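Woneck Manufactured Housing Supplier Price Series
Data card, release 13

Maintained by the Woneck research desk. Correspondence to Laimutė Rozīte.
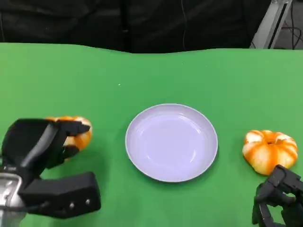 Summary

The series records quarterly list prices for components sold to builders of manufactured homes and recreational vehicles. It covers wall panels, windows, axles, roofing membrane, interior doors and plumbing fixtures. Each record gives one supplier, one component class and one quarter. The series is intended for analysts who follow building products companies and need input costs at a finer level than the published producer indexes allow.

This release is dated November 29, 2024 and replaces all earlier versions.

Contents

prices.csv: the main table, one row per supplier, class and quarter
classes.csv: component class codes and their definitions
suppliers.csv: supplier codes, region and reporting status
revisions.txt: corrections made to earlier releases

Fields in prices.csv

supplier_id: code assigned at first report and never reused
class_id: component class, as defined in classes.csv
quarter: calendar quarter, in the form 2024Q3
unit: unit of sale stated on the supplier's price sheet
list_price: US dollars, before volume discount and freight
surcharge: fuel or material surcharge where stated separately, otherwise blank
flag: R for revised, E for estimated, blank for as reported

Sources

Prices are taken from sheets sent directly by 23 suppliers. Tenden and Willems report for all component classes. Sinen reports axles and running gear only. The remaining suppliers are identified by code under the terms of their reporting agreements, and users may not attempt to identify them from the region field.

Sheets are entered by Ladan Salehi and checked against the prior quarter by Ilze Sepp. A change of more than 20 percent in either direction is returned to the supplier for confirmation before it enters the table.

Estimation

Where a sheet is missing, the last reported price is carried forward for one quarter and flagged E. After a second missed quarter the row is left out. No estimate is made for surcharges. Users computing averages should decide whether to include E rows and should state their choice.

Changes in this release

Window prices for Willems were restated following a change in the unit of sale from the pair to the single sash. The affected rows carry flag R.

Interior doors were split into hollow and solid core. Code 20 is retired, and older rows have been assigned to the new codes from the original sheets.

Two duplicate rows for roofing membrane were removed.

Known limitations

List prices are not transaction prices. Large builders commonly negotiate discounts that do not appear in the table, and the gap between list and paid prices tends to widen when orders are weak. The series should not be used alone to estimate a builder's gross margin.

Suppliers in the western region are underrepresented. Freight is excluded throughout, so comparisons between regions will understate differences in delivered cost.

Terms of use

The files may be used for research and internal analysis. Redistribution of supplier-level rows requires written permission. Averages and charts derived from the table may be published with the following credit: Woneck Manufactured Housing Supplier Price Series, release 13.

Corrections

Errors should be reported to Vija Ķēniņš with the supplier code, class code and quarter. Requests for additional component classes are reviewed by Pei-shan Chou each February. Corrections accepted after the release date are listed in revisions.txt and applied in the next release.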